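Planning the Second Bench: How Demwood Approached Its First Automation Budget

When the Demwood plant opened its capital plan in February, the request for a robotic handling cell came to two pages. The purchase price filled most of the first. Space, tooling, training and spare parts shared four lines at the end, and the finance office returned the document the same week.

The revised plan begins with the work surface. Trials at the Norance test room use plain wooden blocks on a white table, and the specification now calls for a matte top and clear access on the operator's side.
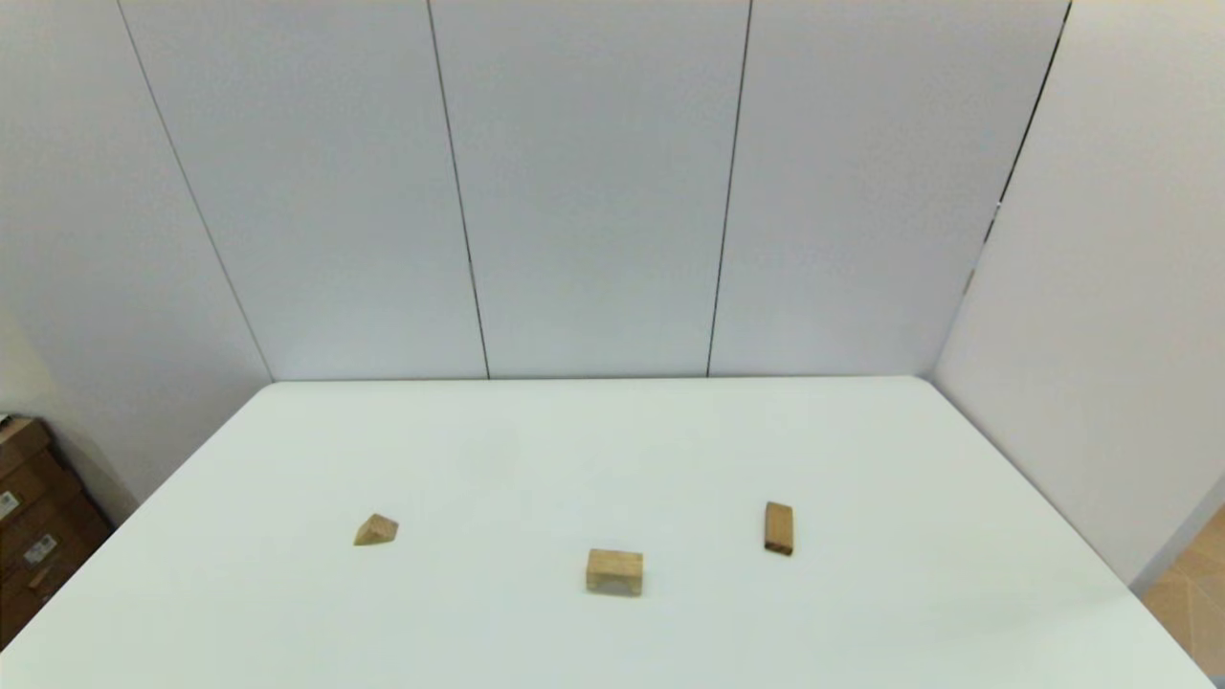
By Quyên Tăng
Senior Editor, Capital Equipment

Demwood set aside 2000 hours of engineering time for the first year, of which 295 are reserved for operator training. The plan treats grippers as consumables. Fingers are quoted separately from the arm, and each bid must state the price of a replacement pair and the delivery time.

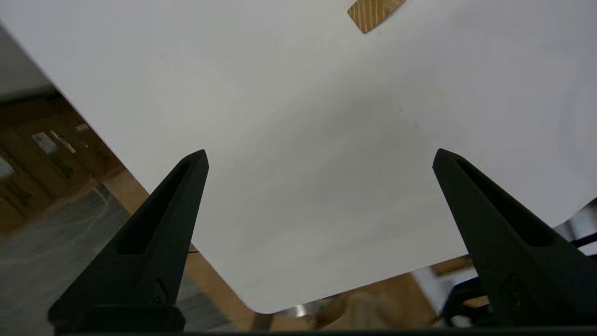

Ximena Pereyra
Contributing Analyst, Procurement and Planning

Three suppliers were invited to respond. Clellura offered the lowest price for the arm but left integration out of its quotation. Hồ included installation and 100 hours of on-site support. The evaluation team asked both firms to resubmit on a common form, with cabling, mounting and floor preparation listed as separate items.
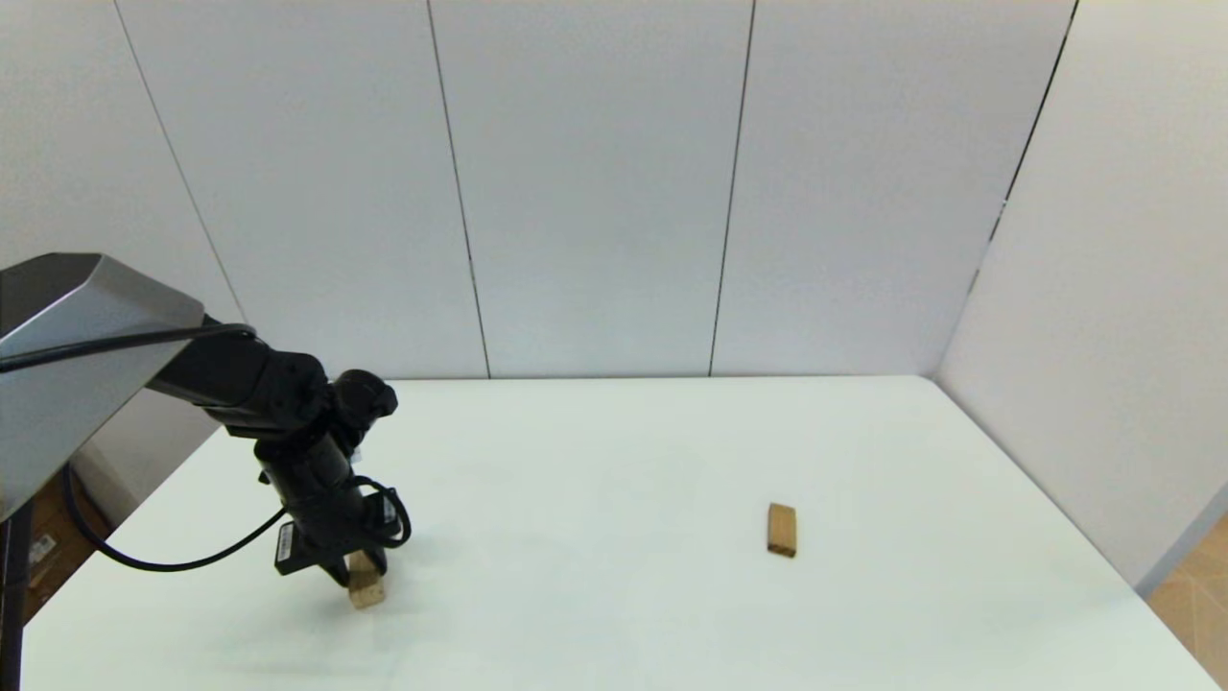 Acceptance will depend on a run of 767 consecutive picks, witnessed by plant staff, before the final payment is released. Service contracts will be reviewed each year, and funds for a second cell will not be requested until the first has completed a full budget cycle.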